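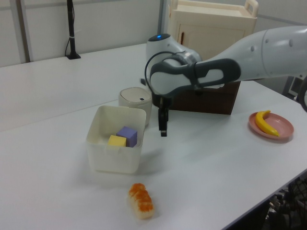
*Arm over the table, gripper empty; both foam cubes in the bin.*

To: Mison data list
Date: 12/31/22
Subject: Re: Episode count and the toy food set

> We have 2,687 episodes on the server, but the index only lists 2,000. Are the others usable? Also, does the Cisitz table still have the cubes on it, or has it gone over to toy food only?

The others are usable. The index stopped updating after the August batch, and I haven't rebuilt it yet. Please read from the folders for now and ignore the index file.

The table has both. The purple and yellow cubes go with the clear-ish white bin, and the banana goes with the pink plate. The sushi piece starts on the open table and can end in either one. Write down which one in the task line, in plain words: "put the sushi in the bin" is fine, "sushi task" is not.

Two things for anyone recording next week:

- Keep failed grasps if the operator recovers and finishes. Drop them if a hand comes in to fix the object.
- Move the bin between episodes. In the Hailu set, 18 episodes in a row have it in the same spot, and I had to throw out 16 of them.

I still need the gripper logs from Vendent before I can merge the two sets.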